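Notebook, August. Programming contest for middle and high schools, judging server and problem set.
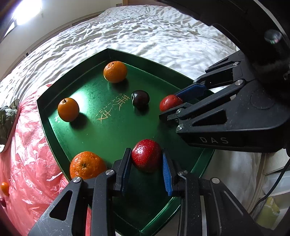 Picked up where Nghĩa left off. The judging server rejected every Python submission over 64 KB, which hit one practice team that had pasted a whole word list into their source. Limit raised to 256 KB in the config. Restarted and resubmitted their file by hand; it compiled and got Wrong Answer, so at least it gets graded now.

Ran the full replay of last year's submissions against the new build. 1,402 submissions in the archive, 233 came back with a different verdict from the one on record. That looked terrible until I sorted by problem. Nearly all are on "Culon Ferry" and the old verdict is Time Limit, new verdict Accepted. New machine is faster. Left a note for Benjamín: either drop the limit on that problem from 4 seconds or accept that the quadratic solution passes. I'd drop it. The intended solution is a single pass and finishes almost at once.

The rest are on "Milteck Lockers" and I don't understand them yet. Same code, same input, output differs in trailing whitespace. Checker is supposed to ignore that. Maybe the old checker binary was copied over with the problem folder and is being used in place of the rebuilt one. To check:

- timestamps in `problems/lockers/checker/`
- whether `build_all.sh` skips folders that already have a binary
- ask Bronisława which compiler she used last time

Later, 3:40 pm. It does skip them. Added a `--force` flag and rebuilt everything. Lockers is clean now. Ferry still differs as expected.

Problem set. We have nine drafts and want seven. Pilar read all of them as if she were a seventh grader and marked the sentences she had to read twice. Worst was "Hellora Library", where the statement uses "index" for both the position in the list and the card catalog. Rewrote it with "position" and "catalog number". Sample 2 in that one is also wrong: the explanation talks about five books and the input has six. Fixed the input, regenerated the expected output, bumped the version in the problem file.

Gholamreza wants the Tehrani puzzle (coloring the bus map) as the last problem for the high school division. I solved it in Python in 50 minutes with two wrong tries. Too long for a team that reaches it late, but fine as the one that separates the top few. His test data has no disconnected graphs. Asked him for some, plus one case with a single stop and no routes, which crashed my first attempt.

Unplugged round for the younger division still has no answer key for card 6. The sorting steps can be done in two orders and both give the shortest count, so the key has to allow either. Pilar is writing it up.

Printing: statements go double-sided, one staple, page numbers on. Last year's had none and a couple of teams worked from shuffled pages.

Open:

- [ ] Ferry time limit (Benjamín)
- [ ] disconnected cases for the bus map (Gholamreza)
- [ ] card 6 key (Pilar)
- [ ] load test with all lab machines submitting at once (Nghĩa and me)
- [x] checker rebuild
- [x] source size limit

Server root password changed, it's in the usual envelope.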